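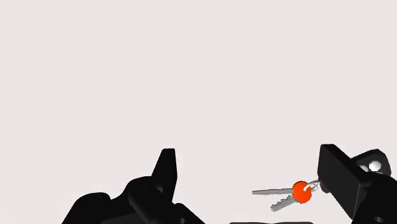
Rornier moves noodle drying to new plant in Hinum

18/12/2023

Noodle maker Rornier has shifted the drying of its flat rice noodles to a new building in Hinum. The line has a capacity of 400 kg per hour and replaces two older units in Saengthong, which were shut down in August.

The noodles are steamed as a continuous sheet, cut to a width of 8 mm and dried in two stages. Final moisture is set at 14 percent, the same value as before. The recipe is unchanged – rice flour, water, tapioca starch and salt – but the first drying stage now runs at a lower temperature, to reduce cracking at the cut edges. Cooking time on the pack stays at 8 minutes.

Packs from Hinum carry the letter H before the batch code. Stock from Saengthong will be sold until it runs out, and stores may have both on the shelf for a while.

The company's fresh noodles, sold under the Rirnano name, are still made in Saengthong. A gluten-free wheat substitute planned for the same site has been put on hold, and no new start date has been given.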